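Freezing beans in small jars, worth doing?
Board: Home Coffee > Beans and Storage

Mallee_Rd
I buy coffee 3 kilos at a time from Presach because postage to our place costs the same for one bag as for the lot. By the last bag it tastes flat. I've read that you can freeze it, but my mother in law says freezing ruins coffee and she has been drinking it longer than I have. Two of us in the house, mostly plunger, espresso on weekends. Do I freeze the bags as they come or split them up first?

tuckerbox
Split them. I use old jam jars, filled right to the top, lid on tight, straight in the chest freezer. Each jar lasts us a few days. Take one out the night before and leave it shut on the bench until morning. If you open it cold you get moisture on the beans.

Whatever you do, don't put them in the fridge. Everything in ours smells of leftover curry and the coffee picked it up.

kelpie_dad
I'll disagree with tuckerbox on the thawing. I grind straight from frozen and have done for years. The grinder doesn't mind. You do need to be quick about shutting the jar again.

The bags with a valve are all right in the freezer for a month or so if you tape over the valve. After that I'd want something better. 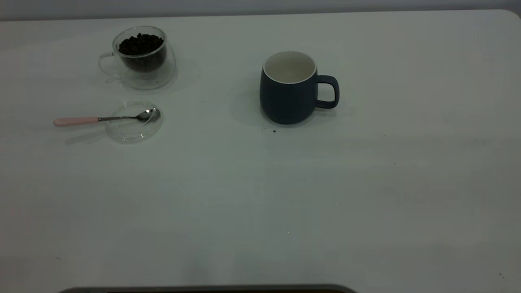

Post last edited by kelpie_dad, December 15, 2020. Reason: fixed spelling

Double-walled glass with the dark roast in it. I wouldn't store anything in an open cup, obviously, but if you roast that dark you want to get through it quickly anyway. Dark beans go oily and stale well before a medium does. What roast are you buying, Mallee_Rd?

Mallee_Rd
Medium-dark, the Mallatura blend. My partner won't drink anything lighter, she says it tastes like lemon.

tuckerbox
Grinding frozen might be fine for you, but I tried it with a hand grinder and it was hard work. Also my jars get opened more than once, so the cold beans are sitting there collecting damp every time.

If you are going to open a jar, thaw it first and then keep it in the cupboard. Don't put it back in. That's the bit people get wrong.

V. Pichler
I ran the roaster at a small cafe until February and we froze a lot of stock, so here is how we did it. You can scale it down.

Let the coffee rest after roasting before you freeze it. For medium-dark I would give it a week. If you freeze it the day it arrives you are holding it at a stage where it doesn't taste its best, and it will still need resting when it comes out.

Weigh it into portions you will finish in one go. For espresso we did 100 g bags. For a household plunger, 30 g per bag does one pot. Squeeze the air out, seal, and put all the small bags inside one big tub so they aren't rolling about under the peas.

Label everything. Roast date and freeze date, in pencil on masking tape. Texta rubs off a frosty bag.

As for frozen or thawed, both work. Single portions can go straight in the grinder. A jar you mean to open several times should come up to room temperature with the lid on. So you are each right for the way you do it.

Veronika Pichler

kelpie_dad
Fair enough. I still think a week is too long for medium-dark. I'd freeze at four days.

V. Pichler
Four is fine too. Try a bag at each and see which you like.

saltbush_jen
Does anyone else think this is a lot of mucking about? I buy a small bag from the supermarket, leave it in the bag with a peg on it, and it's gone in a fortnight. Tastes like coffee.

Mallee_Rd
Nearest supermarket with anything decent is two hours' drive, Jen. Otherwise I'd do the same.

saltbush_jen
Didn't see that. Carry on then.

tuckerbox
One more thing, weigh into something wide. I used to tip beans into a mug on the scale and half of them ended up on the floor. Any kitchen bowl will do. Glass is good because it doesn't hold the smell and you can see if there's chaff stuck to the sides. My plastic one went cloudy and smelled of old coffee no matter how I washed it.

Check that your scale will take the weight of the bowl plus the beans. My old Celtier switched itself off if you took too long, so I'd lose the tare halfway through.
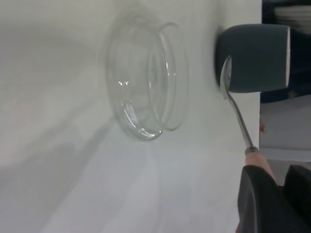
Re: Which bags?

Mallee_Rd
Thanks everyone. I'm going with Veronika's method, 30 g portions for the plunger and a few bigger jars for the weekend. Next question is bags. Zip-lock from the shops or do I need a vacuum sealer? Ilie have one on special but it's another thing in the cupboard.

kelpie_dad
Vacuum sealer if you'll use it for meat as well. I wouldn't buy one just for coffee.

V. Pichler
Thick freezer zip-locks are enough for 2 or 3 months. Avoid the thin sandwich ones, they let smells through.

tuckerbox
Or jars. You've got jam jars, everyone's got jam jars.

Mallee_Rd
I'll do zip-locks for the small ones and jars for the rest. Order is due next week, will report back after the first lot comes out.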